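July
By Marta Chornovol
Print this page | E-mail this page

4.2 Grasping rings by the wall

Objects with a hole in the middle have been unkind to this project. Our first planner, inherited from the Hukia pick-and-place work, treated every object as a solid lump and aimed for the centroid. For a roll of tape the centroid is air. The planner closed on it with great confidence, reported a stable grasp, and lifted nothing to the correct height.

The revised method drops the centroid altogether. A small network looks at the wrist image and proposes pairs of contact points that straddle a thin section of material, one finger inside the hole and one outside. We call this a wall grasp. Each proposal is scored on three things: whether the wall is thinner than the finger opening, whether the inner finger has room to descend, and whether closing would drag the object into a neighbor. The third term was added after the second week, when we ran out of neighbors that were still in good shape.

Figure 4 gives the wrist view for one proposal.

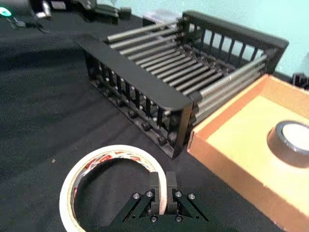
Figure 4. Wall grasp on a roll of masking tape, wrist camera.

Training used 1,373 demonstrations collected at the Irnelthorpe bench by 19 operators, most of whom had opinions about how a roll of tape ought to be picked up. We kept the opinions out of the data set where we could. The labels mark only the final pose of the fingers before closing, and the network is asked to reproduce that pose from the wrist image alone. The inner finger is the one that matters. In Figure 4 it sits against the inner edge of the roll, with its partner just past the outer rim, so the closing motion has only the wall to squeeze. Early versions of the network were drawn to the printing on cardboard cores, which they seemed to regard as a sort of target. Randomizing core color and pattern during training cured most of this, and the Petrauskas augmentation schedule cured a bit more, at the price of an extra night on the cluster.

Clutter remains the harder problem. A second roll in a tray is a perfectly good ring, and the network will sometimes plan for it when told to fetch the first. We now pass the target as a mask, which fixes the confusion but makes the whole system depend on the segmenter, a piece of software with moods of its own.

In the held-out test we ran 32 trials on rolls the network had not seen, and 30 ended with the object lifted and held. Both failures came from the third scoring term being too polite: the planner judged every available approach to be rude to something nearby and declined to move. We have left this behavior in place for now. The same test on the Gradbridge mugs is reported in Section 4.3, where handles introduce a fresh set of disappointments.

Related items
Section 4.3: Handles, loops and other partial rings
Notes on the Irnelthorpe bench setup
Hukia planner: known problems
Target masks and what they cost us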